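Speaker notes – budgeting for the centrifuge loading cell
Slot: after the coffee break, 16 minutes plus questions

Slide 1. Title
Say who I am and that I work on the planning side at Grillcombe. I don't program the arms. I sign for them, and I get the phone call when the money is gone.

Slide 2. The job we wanted to pay for
Small parts on and off a round tray, all day. One arm, one gripper, one bin on the bench. We laid it out in simulation before asking anyone for a quote. Point to the orange rings and the blue bin, then move on. 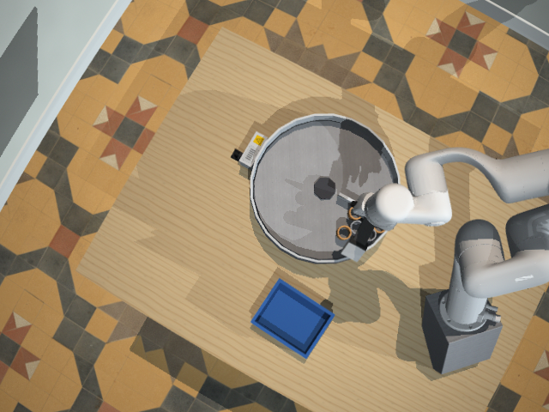
The arm is the line everyone looks at first, and in our budget it was less than half. Go through the rest slowly: bench, gripper, fingers, guarding, electrical work, training, spares. People will want to write these down. Pause here.

Slide 3. What we forgot the first time
Floor space. The base takes up bench, and so does the reach behind it. We had drawn the old bench at the old size.
Fingers. We priced one set. Plan for a second set from day one and a third if the parts change shape.
Staff time. Our first plan had 8 hours of training in it. The real number was 114, spread over two shifts.

Slide 4. Two quotes
Filix quoted the full cell with install. Plirkham quoted the arm and gripper only, and left the integration to us. The second looked cheaper until we added our own hours. Put both totals on the same sheet with the same headings before comparing. Mention that the Fabbri bench came in as a separate order and took longest to arrive.

Slide 5. Try the tight spots before you buy
Tubes standing close together are where finger width starts to cost money. A change to the fingers in simulation cost us an afternoon. The same change on ordered parts was quoted at 700 dollars a set.

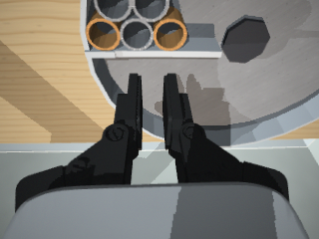 Cristóbal Vergara asked at the dry run whether the simulation hours should be in the equipment budget at all, or under engineering. His view was that if they sit under engineering they get cut first, and then you buy the wrong fingers.

I agree with him. We moved them into the equipment line and kept them there.

Slide 6. Questions
If someone asks about payback, give the range from the handout and say it depends on the second shift. Leave the quote sheet up on screen.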